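Search this site
Enter keywords

The Trials

The budget at Brinura allowed for one gripper, so naturally they had been sent two and told to choose.

The Skokine had straps where its fingers ought to be. It came in a padded case with a letter from the chairman. The Yeh came in a box that had once held lampshades and cost $889, cable extra. Roswitha Bachmann signed for both and gave them a tabletop, a brown mat and a fair go.

"Fifty picks each," she told Liis. "Same rubbish, same arm, same programme. Then we write it up and whoever loses can have their box back."

Liis Priedītis had the keyboard and a clipboard. She had drawn a column for the Skokine and a column for the Yeh, and a third, wider column headed Remarks, which by ten in the morning had run over onto the back.

The Skokine was a beautiful thing on a biscuit tin. It was a beautiful thing on a tennis ball. Presented with half a potato it thought for eight seconds, closed with great tenderness on the air beside it, and carried the air to the bin.

"Put that down as a drop," said Roswitha.

"It didn't drop anything."

"Then what would you call it?"

Liis wrote: *Delivered nothing, carefully.*

The Yeh had no manners at all. It went at the potato like a seagull and got it, and it got the next one too, along with a pinch of the mat. On the seventh run it seized the rim of the bin and wouldn't be talked out of it. Liis had to cut the power and peel the thing off by hand, colour high, while Roswitha read aloud from the manual a passage about intuitive release.

They changed the camera angle. They changed it back. They swapped the controllers over, in case the controllers were the trouble, and each gripper took up the other's bad habits within the hour while keeping all of its own.

After lunch they moved on to the hard set, meaning sponge, scraps and anything with a handle. Liis tore up the sponge herself and enjoyed it more than the job called for.

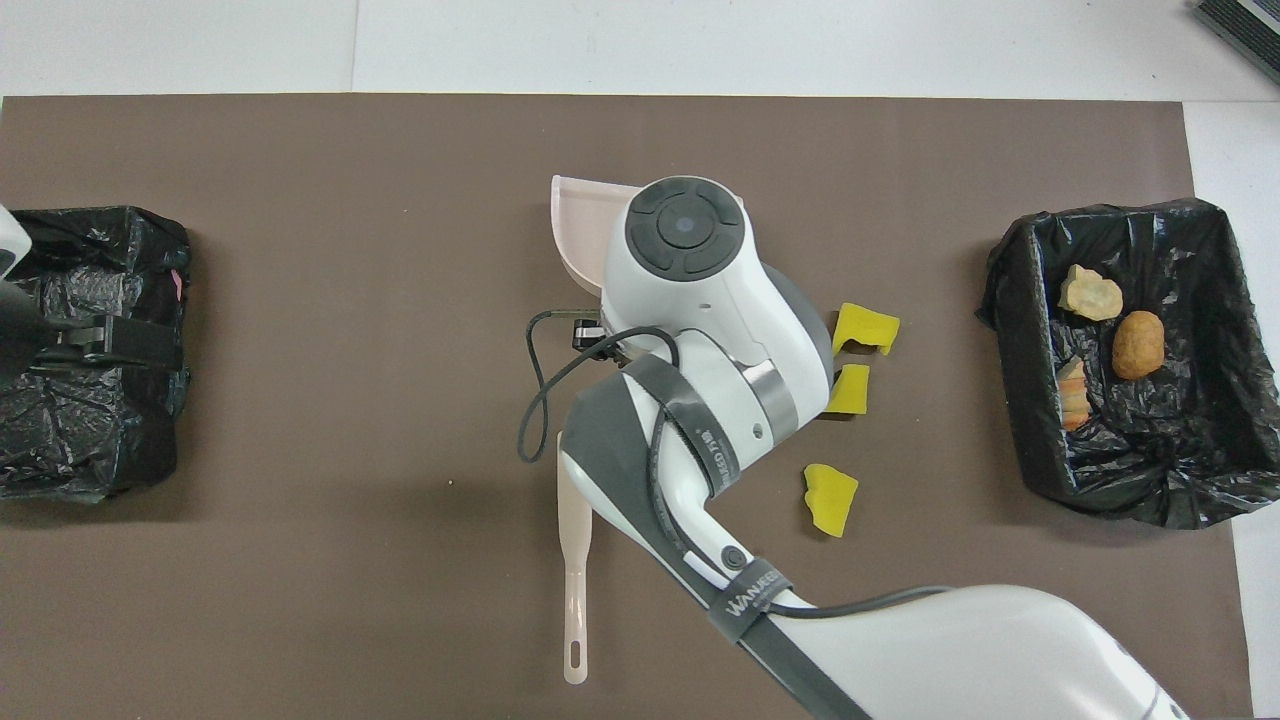
Prutlow rang from head office at four to say that, speaking for himself, he'd never seen why a gripper needed fingers, that his brother-in-law's firm used suction on everything, and had they thought of suction?

"On sponge," said Roswitha.

There was a silence on the line in which suction could be heard being reconsidered.

"What about a bigger one?" said Prutlow.

She told him the report would be on his desk in January and hung up. Liis had added up the columns twice by then and got the same answer both times — a dead heat, if you left out the Remarks.

"We can't send him a tie," she said. "He'll buy both."

"He hasn't the money for both."

"He'll buy half of each."

Roswitha looked at the clipboard for a while, turned it over and read the back. Then she pulled her chair in, wiped the mat down with her sleeve and reached for the bag of potatoes.

"Fifty more," she said. "And this time the seagull goes first."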